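Fewer Demos, Better Picking: Skakholm Team Reports a Jump in Vegetable Sorting

October 9, 2024

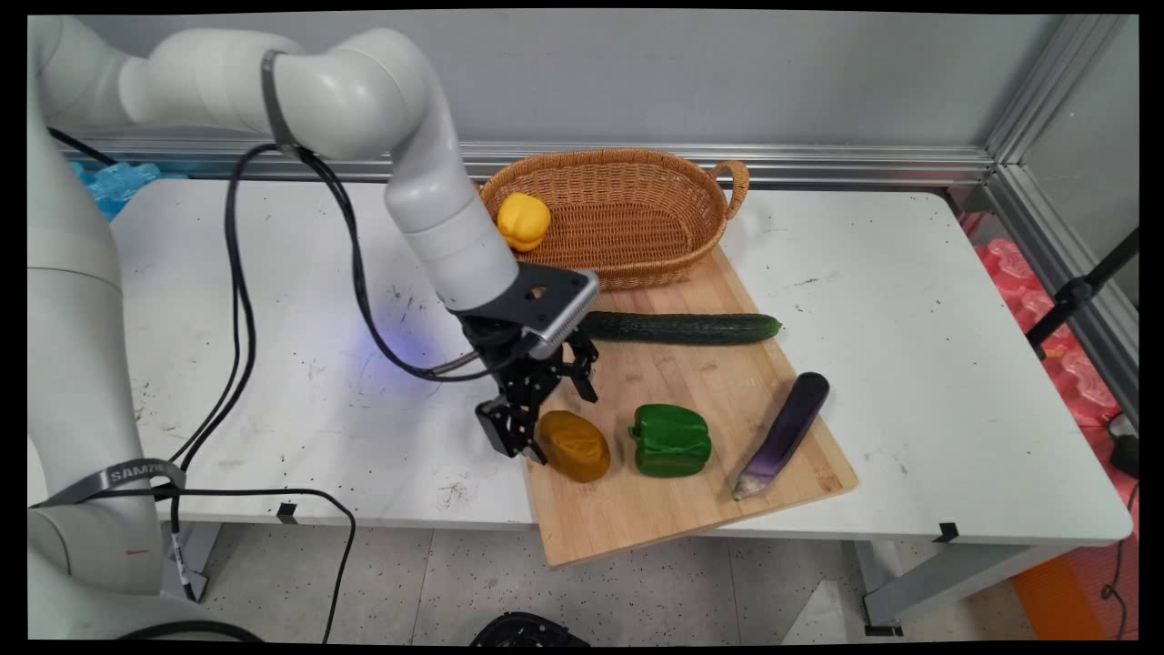 A smarter way to choose practice runs

Teaching a robot arm to pick up a bell pepper takes a lot of patience. Someone has to guide it through the motion again and again, and most of those runs look nearly the same to the computer. The robotics group at Skakholm thinks much of that effort can be skipped, and its new results are exciting!

The method is called Urnatard. It starts with a small batch of guided runs, then looks for the spots where the arm is least sure of its next move. People only record new runs for those spots. On a task that has the arm moving vegetables between a cutting board and a basket, the group trained a working model with 200 guided runs. Its older method needed 811 to reach the same score.

"The eggplant taught us the most," said Grímur Lauritsen, who leads the project. "It's long, it's slick, and one end is much fatter than the other. Urnatard kept asking for more eggplant, and it was right to ask."

Peppers were easier than the team expected, even with all those lobes and odd angles. Cucumbers came somewhere in between. The trouble there was mostly where to grab, and a grip too close to one end let the other end swing down.

Asif Usmani, who wrote most of the code, ran the final tests with 19 vegetables that were left out of training. The arm failed to pick up 3 of them, all small potatoes. He is now working on a version that also picks how far to open the fingers before each reach (a setting that is still fixed by hand).

Fahad Dogar is getting the recordings ready to share with other labs, and the group hopes to post them in January. Next up is a crowded board, with vegetables touching and piled on one another, and the team can't wait to get started.

Filed under: Robotics, Machine Learning, Lab News

Recent items
Woltutel gripper pads: first wear results
Junaid Abbasi on teaching two arms to share a table
Bortolotti workshop talks now online

Contact the news desk | Back to top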